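Products > Handling tools > News

Last updated: Friday, 16:40

Prera adds soft-goods kit to its hand-held gripper range

Prera has put a soft-goods kit on sale for its hand-held two-finger gripper, aimed at teams that record household handling tasks by hand before training a robot arm on them. The kit has been available to existing account holders since January and is now open to new customers.

The kit contains 2 grippers, a set of spare finger pads, a calibration card and a licence for Kellska, the company's recording software. The grippers are sold as a pair so that an operator can work with both hands. A single unit can still be bought, but it comes without the software licence and uses the older pads.

The main change is in the pads. Earlier versions were flat and fairly stiff, which suited boxes, bottles and tins. On sealed film packets the load was taken along a narrow line, and the packet tended to turn when it was lifted. The new pads are curved and rubbery, and are fixed at the ends of the fingers. Prera says they can be changed with a small screwdriver and do not need to be glued.

The supplied task list covers packets, tissues, folded cloth, blankets and open baskets. Each task is written as a start position, an action and an end position, with the objects left to the buyer. Prera recommends working among ordinary household items and fabrics instead of on a bare bench, and suggests including printed packaging with small text, as well as glossy film that reflects the room lights.

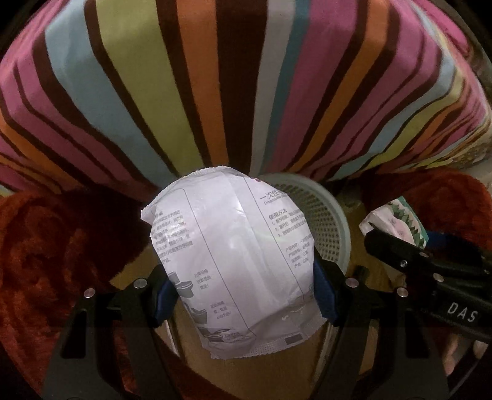 Recordings are checked in Kellska after each session. The software marks any section in which finger opening and hand position have drifted out of step, and the operator can then keep, trim or delete it. Export is to a plain folder structure with one file per attempt. There is no direct link to arm controllers, and Prera has not said whether one is planned.

The reseller Aoun, which handles orders outside the company's home market, lists the kit at 1,454 euros before tax. Replacement pads are sold separately in sets. The quoted pad life is 1,000 grasps on plastic film, with a shorter life expected on rough textiles. The price includes software updates for 2 years, after which Kellska continues to run but receives no new features.

A trial set has been in use at the Trallberg test kitchen and laundry. Its short report rates the pads well on small sealed packets and on tissue packs. It is less positive about thick blankets, where the pile can work its way into the gap behind the pad and has to be pulled out by hand. The report also notes that the fingers do not open wide enough for larger baskets, which must be held by the rim.

Trallberg found the weight acceptable for short sessions but asked for a wrist strap. Prera lists a strap as an optional part, with no delivery date given.

Owners of the earlier gripper can fit the new pads if the finger mounts are replaced at the same time. The mounts are included in an upgrade pack, also available through Aoun. Calibration must be repeated after fitting, and recordings made with the old pads should be kept in a separate project.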